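Hand-held gripper demonstration

By Anong Phromma
Last updated: April

Hand-held gripper demonstration is a method of recording manipulation tasks for robot learning in which a person performs the task directly with a gripper carried in the hand. The gripper has the same type of jaws, or nearly the same, as the one later mounted on a robot arm. A camera fixed to the tool records the work from the position the robot's own wrist camera will occupy. The method belongs to the wider field of learning from demonstration, together with kinesthetic teaching and teleoperation.

Relation to other methods

In kinesthetic teaching, the operator takes hold of the robot arm and moves it through the task while the joint encoders log the path. The recorded motion is always one the arm can reach, but the operator's hands and body often appear in the camera view, and heavy arms are tiring to guide. In teleoperation, the operator works at a distance using a leader arm, a joystick or a tracked controller. The camera view stays clean, at the cost of slower work and a weaker sense of contact.

A hand-held gripper requires no robot during recording. The operator can carry it into a kitchen, shop or living room and work at close to natural speed. The drawback is that nothing prevents the operator from making motions the robot cannot copy. Paths must therefore be checked against the reach and speed limits of the target arm before training.

Equipment

A typical tool consists of a housing with a handle or trigger, two jaws driven through a linkage, and soft pads on the inner faces of the jaws. The pads raise friction and spread the load on delicate objects. A wide-angle lens is usual, as it keeps both fingertips and much of the surrounding room in view. Straight edges near the border of the image are bent by such a lens, and the distortion is either corrected by calibration or left for the model to absorb.

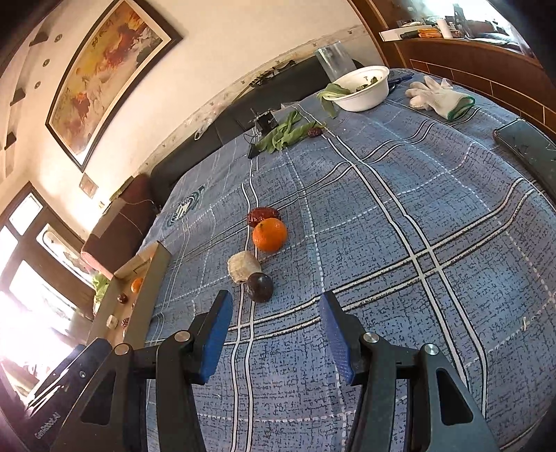
Textured blue grip pads facing a plum, a mandarin and a dried jujube on a plaid cloth.

The jaw opening is logged together with the pose of the tool. Pose is estimated from the camera images, from an inertial sensor, or from both. Cloths with a regular pattern and rooms with fixed furniture assist visual tracking, while bare white surfaces and strong glare from windows tend to degrade it.

Recording procedure

A session is divided into episodes. Each episode begins with the jaws open and clear of the objects, and ends when the object has been released and the tool withdrawn. The Redovthorpe protocol, used for sorting and tray-loading tasks, sets a limit of 60 seconds per episode and calls for 300 episodes per task. Object positions are changed after every 3 episodes so that the model does not learn a single fixed layout.

Food items are common in household tasks. Fruit and vegetables vary in size, stiffness and surface, and even two pieces of the same kind seldom need the same grip. Items of different shape are often grouped closely, which forces the operator to choose an approach angle that clears the neighboring objects.

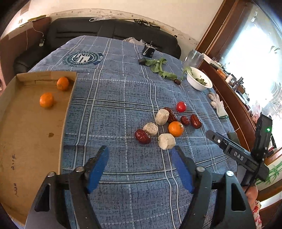 Open jaws above a cluster of cakes, jujubes, a tangerine and a tomato, with a cardboard lid holding two tangerines at left.

Operators are instructed to approach slowly, close the jaws in one motion and avoid regrasping unless recovery from a failed grasp is part of the task. Unrelated objects may be left on the work surface. Such clutter gives the model practice in ignoring items that have no part in the task.

Data review

Episodes are screened before use. Common grounds for rejection are lost tracking, a blocked lens and a missing jaw signal. In the Werular set, recorded at Pedville, 263 episodes of a tray-loading task passed screening. Failed grasps are kept in some sets under a separate label – they can be used to train a success detector.

Limitations

Most tools of this kind do not measure grip force, and a model trained on jaw opening alone may crush soft items or drop smooth ones. Two-handed tasks require a second tool and a shared time base. Differences between the hand-held jaws and the robot's jaws, even small ones in pad thickness, shift the point of contact and may have to be corrected by an offset.

See also: Kinesthetic teaching; Teleoperation; Chaiyaporn calibration

Categories: Robot learning | Manipulation | Data recording methods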